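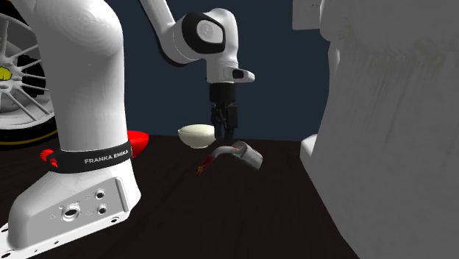 **Wie viele Demonstrationen braucht eine neue Aufgabe, bevor sich ein Training lohnt?**

Für eine einfache Greif- und Ablegeaufgabe setzen wir 200 akzeptierte Episoden an. Abgebrochene oder verworfene Läufe zählen nicht mit. Bei Aufgaben mit mehreren Teilschritten wird der Bedarf vor Beginn mit der Projektleitung festgelegt.

**Was gilt als Episode?**

Eine Episode beginnt mit der ersten Bewegung nach dem Reset und endet mit dem Setzen der Endmarke. Gespeichert werden Gelenkwinkel, Greiferöffnung, Kamerabilder und die Aufgabenbeschreibung als Text. Kontaktkräfte schreibt Jostia nur mit, wenn die Option in der Szenenkonfiguration gesetzt ist.

**Welche Objekte dürfen in einer simulierten Szene vorkommen?**

Alle Objekte aus der Bibliothek Flornum, sofern sie ein geprüftes Kollisionsmodell besitzen. Zielobjekt und Ablage werden in der Szenendatei benannt, alle übrigen Gegenstände laufen als Distraktoren. Ihre Lage wird bei jedem Reset neu gezogen – auch dann, wenn der vorige Lauf verworfen wurde.

**Dürfen Distraktoren die Sicht der Kamera verdecken?**

Teilweise Verdeckung ist zulässig und in der Seitenansicht häufig. Auch die Basis des Arms oder ein Gegenstand dicht vor der Kamera kann einen großen Teil des Bildes einnehmen. Die Episode bleibt gültig, solange das Zielobjekt beim Start in mindestens 2 Kameras erkennbar ist.

**Wie werden Fehlversuche behandelt?**

Ein Fehlgriff mit anschließender Korrektur bleibt im Datensatz und erhält das Label `recovery`. Fällt das Objekt vom Tisch, wird der Lauf mit `failed` markiert und getrennt abgelegt. Nachträgliches Kürzen von Episoden ist nicht vorgesehen.

**Mit welcher Bildrate wird aufgezeichnet?**

Die Bildrate steht im Kopf der Szenendatei und gilt für alle Kameras gemeinsam. Gemischte Raten innerhalb eines Satzes führen beim Import in Kodumex zu einer Fehlermeldung.

**Warum weist die Prüfung meinen Satz zurück?**

Die häufigsten Fehlercodes:

- `E4`: Zeitstempel von Bild und Gelenkdaten laufen auseinander.
- `E83`: Aufgabenbeschreibung fehlt oder ist leer.

Bei `E4` muss neu aufgezeichnet werden. Bei `E83` genügt es, den Text zu ergänzen und den Satz erneut einzureichen.

**Lassen sich simulierte und reale Episoden mischen?**

Ja, aber nur über das Feld `source`. Ohne diesen Eintrag behandelt Sarantis alle Episoden als real und wendet die falsche Normalisierung an.

**Wer gibt neue Szenen frei?**

Bayu Tambunan. Anfragen bitte mit Szenendatei und Startwert des Zufallsgenerators einreichen.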